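3.2. Embalaje de objetos de uso cotidiano en la oficina

El segundo bloque de observaciones se centró en el embalaje de artículos pequeños antes de un cambio de planta. Las sesiones se realizaron en las oficinas de Radislow, en Pirkport, durante el mes de octubre, en horario laboral y sin desalojar al personal. Se prefirió este entorno al taller de Umville, empleado en el bloque anterior, porque las mesas de reunión obligan a trabajar con los objetos ya presentes en la superficie. En el taller, en cambio, el material se entrega clasificado en bandejas.

La lista de artículos se elaboró a partir del inventario de Macaraeg, que recoge 2.801 entradas de material de oficina, limpieza y cafetería. Dewanti Tjoa agrupó las entradas por forma y consistencia, sin atender al departamento de procedencia. Resultaron 8 grupos. Para el análisis que sigue interesan sobre todo dos: los envases rígidos con una parte saliente (pulverizadores, dosificadores, botellas con asa) y los objetos sin forma estable, como bolsas, paños y fundas. Ambos plantean problemas distintos al introducirlos en una caja de cartón. Los primeros ocupan más espacio del que sugiere su volumen, y su orientación condiciona la de los demás. Los segundos se adaptan a los huecos, pero cambian de tamaño cada vez que se manipulan.

Cada sesión constaba de 20 ensayos. Un ensayo comenzaba con la caja abierta sobre la mesa y terminaba cuando el participante declaraba que el contenido estaba listo para cerrarse. No se impuso un orden de colocación. Tampoco se indicó si los envases debían quedar de pie o tumbados, salvo los que contenían líquido, que el protocolo exigía comprobar antes de guardarlos. Los objetos ajenos a la tarea, entre ellos plantas y vasos, podían permanecer en la mesa siempre que no impidieran el acceso a la caja.

La disposición inicial resultó más importante de lo previsto. En las mesas rectangulares los participantes tendían a alinear los artículos con el borde y a recorrerlos de un extremo a otro. En la mesa redonda esa pauta desaparecía: la caja pasaba a ser el punto de referencia y los artículos se tomaban según su cercanía a ella. La figura 3 muestra la mesa redonda con la caja abierta y vacía, un pulverizador tumbado delante y una bolsa azul arrugada a su derecha. 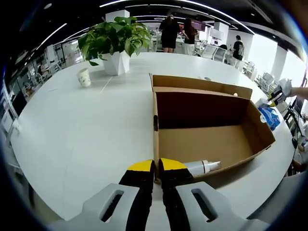 Figura 3. Caja y artículos de los dos grupos analizados sobre la mesa redonda.

Los envases con parte saliente se colocaron casi siempre en primer lugar, apoyados contra una de las paredes. Cuando se dejaban para el final era frecuente tener que retirar algo ya guardado. Las bolsas siguieron el recorrido inverso y sirvieron a menudo de relleno, aunque Herman Mandagi, encargado de codificar las sesiones, señala que varios participantes las alisaban o doblaban previamente, con lo que perdían parte de esa utilidad. Las solapas apenas intervinieron en la tarea. Solo se doblaron hacia fuera cuando estorbaban el paso de la mano, y en las cajas bajas se dejaron levantadas hasta el cierre. Los tiempos por ensayo se presentan en el apartado siguiente, desglosados por tipo de mesa.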